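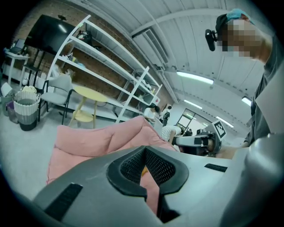 Lillosbridge Household Linen Service
Gallery: Bedding and Soft Furnishings

The Lillosbridge Household Linen Service receives, folds and stores bedding for furnished homes throughout the Mukdale district. The register at present lists 803 pieces, among them comforters, blankets, bed pillows and seat cushions. Each piece is entered under its own number and remains under that number until it is withdrawn from service.

This page shows part of the work on soft furnishings. It is intended for householders who have placed items with the Service and for property managers who are considering doing so. Further information on charges and collection may be obtained from the front desk.

Storage and shelving

Pink soft goods, with the tall white metal shelving along the brick wall. Shelves are assigned by size of item, and bulky pieces are entered in the register before a shelf is allotted. Heavy blankets are placed on the lower levels. Cushions are stored upright where depth allows, and no item is to be compressed beneath another for longer than 2 weeks.

Comforters and pillows

A salmon-pink quilted comforter, folded, with a mustard-yellow pillow laid across the middle of it. Quilted pieces are folded in thirds along the length and then in half. The fold should follow the stitched lines wherever possible, as a crease made across a filled section is slow to come out. Pillows are issued together with the comforter to which they are matched in the register, and the pair is signed out on one slip.

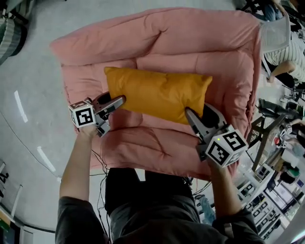

Heledd Gwilliam writes that she has always folded her comforters in quarters, and that thirds leave a bundle too long for the cupboards in the Gashi apartments. She asks whether the Service would accept a quartered fold on return, and whether the pillow might be packed separately, as hers came back flatter than it went out.

The Service is grateful for this comment. A quartered fold is accepted on return for any comforter up to single size. Larger pieces will be refolded at the desk without charge. Pillows may be packed separately on request, and the request should be noted on the slip at the time of collection. A pillow that has lost its shape should be shaken from both ends and left uncovered overnight before use.

Collection and return

Collections are made on Tuesday mornings from 8 a.m. Items for return should be dry and free of pins, and loose covers should be buttoned or zipped. Storage bags are supplied by Skosis in one size only, which will hold a folded comforter and one pillow. Householders using their own bags are asked to mark the register number on the outside.

Questions concerning the register, including requests to change a matched pair, should be addressed in writing to Kastriot Dumitrescu at the Lillosbridge desk.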